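Session four: buying an old car without getting your fingers burnt

Welcome back, everyone. Last time we did insurance and tax, so you should all have your sums from the Lincombe worksheet. Tonight is the bit I enjoy most — going to look at an actual car and deciding whether to hand over money for it.

Before you travel anywhere, do the boring part at home. Look up the MOT history online and read all of it, including the advisories from years back. The same word turning up again and again (corrosion is my favourite) tells you how the last few owners felt about spending money. Check the mileage climbs steadily too. My own old hatchback did only 2,044 miles between its last two tests, and I asked a lot of questions before I bought it!

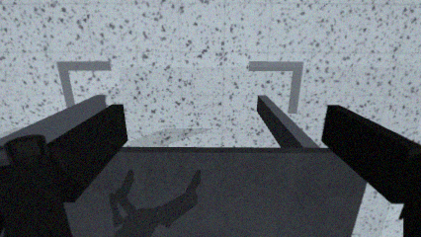

Should I walk away from a car with no service book?
It depends on the price and on what else the seller can show you. A shoebox of garage receipts is as good as a stamped book to me, sometimes better. If there's no paper at all, assume the cambelt is due and knock the cost of it off your offer.

Now the viewing itself. Go in daylight, and ask the seller not to warm the engine up first. Put your hand on the bonnet when you arrive. Then start it yourself with the window down and listen for rattles in the first few seconds, and have a friend stand behind and watch the exhaust. A puff of white on a cold morning is fine. Blue smoke means oil, and I'd want up to 100 pounds off just for the worry of it, before anyone has looked inside.
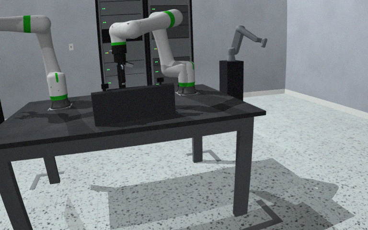

Rust is where cheap cars go to die, so bring a torch and old trousers and get down on the ground. Sills, rear arches, the floor under the carpets, and the places where the suspension bolts on. Mountings matter more than panels. Think of the way the white robot arm has its base bolted to the table: all the reaching about up top depends on what's holding it at the bottom, and your rear axle is in the same position. Press hard with your thumb around each mounting, and if it crunches, thank the seller and go home.

On the test drive, try to get up to 50 on a decent road and let go of the wheel very lightly. Brake firmly once, with nothing behind you. Full lock both ways in a car park, listening for clicks.

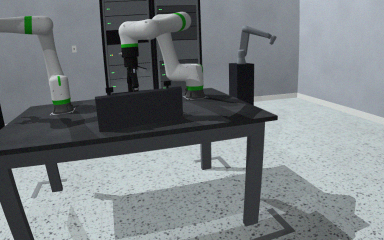

Mwajuma Mugo wrote in after last term's course to say that I'd left out the spare wheel, and that hers turned out to be an empty well full of rainwater. Fair point, so it's on the list now. Lift the boot floor, feel for damp, and check the jack and the locking wheel nut key are there. A missing key is a real nuisance the first time you get a puncture.

For next time, please find one advert for a car under your own budget and bring its MOT history along. We'll start at 7.30 with haggling.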